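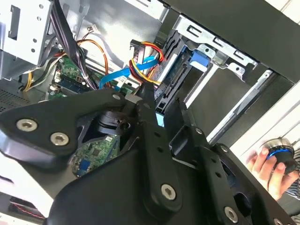
Skaltura demo: gripper reaching into an open desktop tower, wrist camera view

Skaltura desktop refurb cell – has anyone paid for one?

Started by platen_jim
Monday, June 22, 2020

Bollillow want to put one of these in our refurb shop on a monthly rental of £2,903, arms and software included, consumables extra. The pitch is that the cell handles processor swaps on old office desktops while one person looks after loading. We do a lot of ex-office towers, so on paper it suits us.

I've had the brochure, a video call and a folder of stills from their demo room in Urkbridge. My problem is that I can't tell from any of it what the thing does on its own. There's a hand in the first still, holding something round and black with a blue ring on it. I asked what that was and got sent the brochure again.

Has anybody had one in for a trial? I don't need convincing that robots are clever. I want to know if it earns its floor space.

tinsnips
Never had the Skaltura. We had a Quezada bench cell on trial in March and sent it back. Nice arm, lovely software, and it wanted every case in exactly the right spot or it sulked. My lad with a screwdriver was quicker and he makes tea.

Is the price for one arm or two? The rental page only says "robot system", which could be anything.

platen_jim
Two arms, according to the quote. The gripper is a Robotiq, you can read the name on it in one of the side-on shots, and the processor goes in a grey 3D-printed fixture beside the tower. I've no quarrel with a printed fixture as such, we print our own jigs. I'd just like to know who reprints it when I change to another chip size.

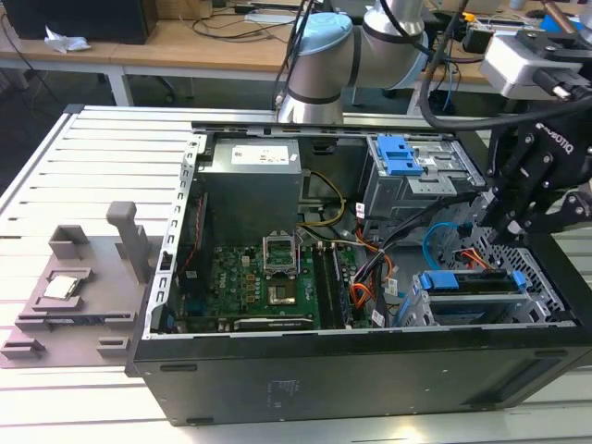
Anyway, the other thing bothering me is the cabling. Old office towers are full of it, and not one of ours is routed like the next. Somebody before us has always pulled a drive, or stuffed the spare leads wherever they'd go. The brochure says "tolerant of real-world wiring" and leaves it at that. If a finger hooks a SATA lead on the way out, who pays for the board? I've read the contract twice and it's silent.

greybeard_mk2
I think you're being a bit hard on them. If it was a stitched-up demo they'd have stripped the case bare. Those towers have wires and drive bays in, which is more than I've seen from most of these outfits. And getting a chip in and out of a socket is fiddly work. I've bent pins myself on a Friday afternoon and I've been doing it for years.

tinsnips
Having wires in the case proves there are wires in the case. Show me the same job on ten different towers, no edits, with a clock in the corner.

oddparity
Agree with tinsnips. The brochure has "1,562 successful operations" in big letters on page 4. What's an operation? Lifting a lever? Picking a chip off a tray? A whole swap with the machine booting afterwards? I emailed Bollillow to ask and the answer was that it "depends on the customer's process". So it's a number with no unit.

Nor do they say how many it failed.

greybeard_mk2
Fair point on the failures. I'd still take the trial if it's free.

platen_jim
It isn't free. Delivery and set-up are on us, and we'd lose nearly 2 days of bench time having it put in – longer if the table won't go through the side door. They do knock the set-up off if you sign afterwards.

I've asked to bring our own towers over to Urkbridge and they've said yes in principle. No date yet. 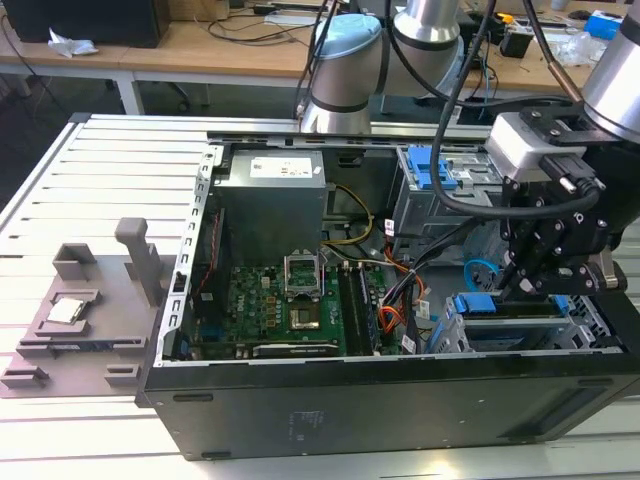 My list for the Urkbridge visit

1. Use our towers, picked by us that morning, with whatever wiring they've got.
2. Full swap, start to finish, then plug it in and see if it boots.
3. Everyone's hands in their pockets unless they say first what they're stepping in for.
4. Written answer on who pays for a damaged board.
5. Price of a new fixture, and how long it takes to arrive.

tinsnips
Add a 6. Ask them to move the case a couple of inches along the slats between runs and not tell the software. That's what finished off the Quezada.

oddparity
And ask who lifts the tower on and off the table. If it's your person every time, you're paying rental and wages for the same job.

greybeard_mk2
You'd want a person there whatever you bought. But put it on the list, no harm in asking.

platen_jim
Both added. I'll post once they give me a date.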